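Vilik Youth Rugby Program
Progress Report to the Sismont Fund
Reporting period: September through February
Submitted 23rd February by Lumturie Matić, Program Director

1. Summary

The Vilik Youth Rugby Program was awarded a two-year grant by the Sismont Fund to establish a girls' section, to train new coaches and referees, and to bring the lower field at Vukčević Park up to a standard suitable for league play. This is the second progress report under the grant. It covers the fall season and the winter indoor block.

Enrollment in the girls' section has passed the target set for the end of the first year. Coach training is on schedule. Work on the lower field is behind schedule, and the program requests a change to the timetable for that item, as set out in Section 5.

2. Participation

At the close of fall registration, 49 players were enrolled in the girls' section against a target of 40. Most are in the under-14 group. The under-16 group remains small, and for the fall it played in a combined side with Nusa Rugby Club under an arrangement approved by the league. The combined side completed its full schedule of fixtures.

Attendance at weekday training held up well until the clocks changed, then dropped. The program had expected this and moved the later session indoors two weeks sooner than it did the year before. Attendance recovered in part. Several families told coaches that the later finish on school nights was a difficulty, and the session has been brought forward by half an hour for the remainder of the winter.

The boys' section is not funded under this grant and is mentioned here only because the two sections share coaches and equipment. Its numbers are unchanged.

3. Coach and Referee Development

Six coaches began the introductory certificate during the period and five have finished it. The sixth was unable to attend the practical day and will take it in the spring. All coaches working with the girls' section hold current background checks and have completed the concussion awareness module required by the league.

Recep Saraç continues as Referee Development Lead. He ran two classroom evenings in the fall and supervised trainee referees at under-12 festivals. Three trainees are now cleared to take charge of under-12 matches without supervision. The original plan called for four. One trainee moved out of the area in the middle of the course, and the place was not filled. Mr. Saraç will open a new course in March and has asked that two places be held for players from the under-16 group who have shown an interest in officiating.

Coaches have asked for more guidance on teaching the tackle to players who are new to contact. A joint session with Nusa Rugby Club is being planned on this subject. The cost will be shared and can be met from the existing training line - no additional funds are requested.

4. Equipment and Safety

The following items were purchased during the period: match balls in sizes four and five, tackle shields, a set of post protectors for the lower field, and 30 training bibs. Purchases were made at or below the budgeted price, with the exception of the post protectors, where shipping had been left out of the original quote. The difference was covered by savings on the balls.

First aid kits were checked at the start of the indoor block, and expired supplies were replaced. Two injuries were recorded in the period that required a player to leave the field and be seen by a doctor. One was a broken finger and the other a suspected concussion. Both players followed the league's return-to-play steps and have resumed training. Copies of the incident forms, with names removed, are attached as Appendix B.

5. Lower Field

The grant provides for drainage work, reseeding, and the installation of new posts at the lower field. The first stage of drainage was finished in October. The second stage, along the touchline nearest the creek, was to follow directly but could not begin while the ground was saturated. The contractor has confirmed that the quoted price will be honored if the work starts before the end of spring.

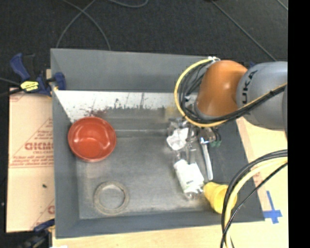
The delay has a direct effect on reseeding, which cannot be done until the trenches are closed and the surface leveled. The program therefore requests that the completion date for the lower field be moved from the start of the spring season to the start of the next fall season. Spring home fixtures for the girls' section will be played on the upper field, where kickoff times have been agreed with the boys' section and the adult side.

The posts have been delivered and are in storage at the park.

6. Budget Position

At the end of the period, the program had spent 58 percent of the first-year award. The underspend relates almost entirely to the second stage of drainage. Spending on coaching, indoor hall rental, and travel is in line with the budget. Hall rental will run slightly over by the end of the winter block if the indoor sessions are extended, and a small transfer from the travel line may be needed. The program will write to the Fund separately before making any such transfer.

7. Plans for the Next Period

The spring season opens in March. The girls' section will enter an under-14 side in its own name and will continue the combined under-16 side with Nusa Rugby Club. A registration evening will be held before the first fixture, with loan boots available for new players. School visits will resume once the match schedule is settled - two middle schools have already asked for dates.

The next report will include final attendance figures for the winter block, results of the parent survey, and an updated timetable from the drainage contractor.

Appendix A: Statement of expenditure
Appendix B: Incident forms
Appendix C: Fall fixtures and results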